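Kella Folding Station: Demo Days at the Olari Workshop

Book a visit, bring your own laundry, and see the Kella at work before you decide

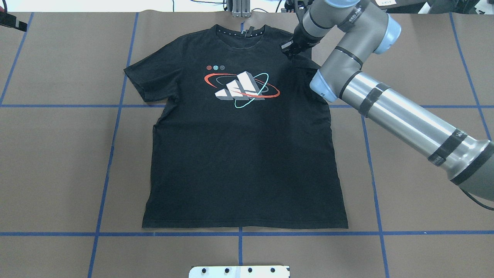

We sell the Kella folding station to small laundries, uniform services and print shops, and most of the people who end up buying one have come by the workshop first. We like it that way. A folding station is a big thing to choose from a web page, and there is a lot you can only learn by standing next to one for an hour with a cup of coffee and a pile of your own shirts.

Demo days run through March, in the morning and again after lunch. Viera Doležal hosts the morning visits and Braulio Carrillo takes the afternoons, and between the two of them they have set up every Kella we have shipped, so please don't be shy with your questions!

What happens at a demo

You'll start at the work table, which is covered in brown paper and marked out in blue tape. Visitors always ask about the tape. It gives our operators an easy way to lay each garment in the same area, and it makes it simple to talk about what went where when a fold comes out crooked (and some of them will, we'd rather you saw that here than in your own shop).

We usually begin with a plain job, a black printed T-shirt laid flat with the chest graphic facing up. The arm reaches in from the side and the gripper takes hold of the fabric at the shoulder seam, close to the collar. Stand on the left side of the table if you can, as you'll get a much better look at the fingers from there. Braulio likes to run this part slowly the first time and then again at working speed.

After that it's your turn. Bring up to a basketful of your own things, clean and dry please, and we'll try them one after another. Cotton tees and polos are the easy ones. Slippery sports jerseys take more patience, and for very thick hoodies we may point you to the larger Matow gripper, which we can swap on while you're visiting.

What's included with the Kella

Arm, standard gripper and controller
Table mounting kit
Paper and tape starter pack for marking out your surface
Setup and a day of training at your place
Phone support from the workshop during business hours

Optional: Matow wide gripper, spare finger set, rolling stand by Bedoya

Good to know before you order

The standard package is set up for garments up to 600 mm across the chest, and the taught positions memory holds 500 entries, which is plenty for most shops. If your range is wider than that, tell us when you book and Viera will have the right parts out on the bench. Allow some free room on the side where the arm is mounted, and a clear path for the cable behind it.

Booking

Write to the demo desk with your name, the kind of garments you handle and whether a morning or an afternoon suits you better. Asmaa Lamrani answers the mail and will send you directions and parking notes. A demo costs $100 per company, however many of you come along, and we take the full amount off your invoice if you order a Kella afterward.

Children are welcome in the afternoons if they stay behind the rail with a grown-up.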